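Home | Ask | Topics | Unanswered | Rules | Log in

Can a machine do the clearing up in a small café yet?

Asked by Aaliyah McKinnon in Shop & Kitchen
2462 views | 3 answers

We run a café with a play corner in Skarnville. My business partner came back from a trade day convinced that we should hold off hiring a second person for the afternoons, because in a year or so there will be an arm on a trolley that does the clearing. He has seen videos. I have seen the same videos and I notice that they are mostly short.

The jobs I mean are dull ones. Plates off tables and into the rack. Toy food picked up and put back in the play kitchen where it belongs. Wipe down. Chairs in. Cakes moved from the tray to the stand in the morning without thumbprints in the icing. A sixteen-year-old can learn all of it in one afternoon, apart from the cakes.

A firm called Lidico has offered us what they call an early place for 3789 pounds, and then a monthly charge on top that they were vague about. I'd like to hear from people who have stood next to one of these things and have nothing to sell. Is it worth waiting, or do I put the card in the window?

Comments (2)

---

Answer 1
Marked helpful by 100 people

Put the card in the window.

I did maintenance for a good many years, mostly on packing lines, and I've been asked along to look at a few of these table-clearing set-ups since I packed it in. I'm not against them. On a line, a machine that does one movement on one box will outlast the person who used to do it, and its back doesn't go. But the box always turns up in the same place facing the same way. Your café doesn't work like that and I doubt you'd want it to.

What people get wrong is which part is difficult. Your partner will have watched an arm pick something up and thought, well, that's the hard bit done. Picking up one thing is the bit that's been coming along for ages. The trouble starts with the next thing, which is leaning on the first, or is the same shape but slippery, or has been half eaten. Then somebody's toddler moves it while the arm is on its way.

Take toy food on a plate, since you've got a play corner. It's hard, it's light, it doesn't crumble and it doesn't matter if you drop it. You could hardly ask for kinder stuff to practise with. 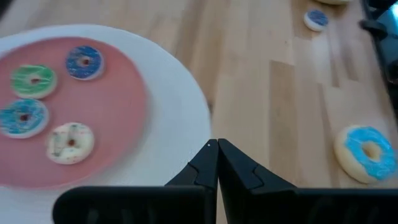 Can a robot tidy away toy food without someone watching it?

For a short while, on a table it has been set up for, it may well manage. I wouldn't leave one alone with it in a room with customers in, and I wouldn't pay for it as though it could be left.

Toy donuts with the icing moulded on are a long way from your real ones as well. Four of them sitting on a plate and a couple more on the bare wood is a fair little job for a machine: find the ones that are off, get hold of them, put them on. Now swap in fresh donuts with soft icing and ask for the same thing. Grip too hard and you've a dent and two smears. Grip too lightly and it's on the floor. You and I judge that with our fingers and don't notice we're doing it. Plenty of these grippers can't feel much of anything, so they go by what they see, and when the fingers get close they're often blocking their own view.

Shiny tables are another one. If you get low sun through the front window in the afternoon, ask the seller to show you the thing working at that hour, at your table, with your plates. I asked for exactly that once and was told the demonstration unit had to stay where it was.

So when you speak to Lidico, I'd ask these and write down what they say:

How many goes did it take to get the video, and can you have the whole tape with nothing cut out?
Is anybody steering it, from the same room or somewhere else?
What does it do when it drops something? Does it notice?
Who comes out when it stops, how soon, and who pays for the visit?
What is the monthly charge? Get a number.
Can it be in the same room as children, and will they put that in writing to your insurer?

If they answer all six without going round the houses then I'll take some of this back. The last one on its own would finish it for me.

As for the clearing itself, a trolley with two deep tubs on it will save you more walking than anything with a motor. Get one with big wheels.

Oisín Dolan

Comments (3)

Aaliyah McKinnon: Thank you, this is what I was after. We do get the sun, straight across the long table. I asked about the monthly charge again and they want to arrange a call.

Guest: bit harsh on the sellers, they have to start somewhere

Oisín Dolan: They do, and they can start with their own money.

---

Answer 2
Marked helpful by 7 people

Depends what you call a chore. My dishwasher is a robot if you think about it, and so is the washing machine, and they have both been doing it for donkey's years. We had a Ferraro floor cleaner at the last place. It did the middle of the room all right and never the edges, and it got stuck under the same radiator every night, so somebody had to go and fetch it out before opening. It was still quicker than mopping the middle. I would buy another one at half the price.

For the tables I'd say no. Also, do you really want a big arm going past people holding hot tea?

Comments (0)

---

Answer 3
Marked helpful by 1 person

I think people on here are always too negative. My cousin's lad is on a course and he says it is all moving very fast and the arms can learn from being shown now, you don't have to program every move. There's one called Stimetent that is meant to fold towels. I haven't seen it myself but he says it's very good. If I had the money I would get in early because the price will only go up once everybody wants one.

Comments (1)

Oisín Dolan: Ask him how long it takes over one towel. And whether it fetched the towel out of the dryer or somebody laid it flat first. I'd like to know, if he's seen it done.

---

Share (100) | Follow this question | Report

Last updated: Dec 9, 2018

Back to Shop & Kitchen | Next question | Help | Contact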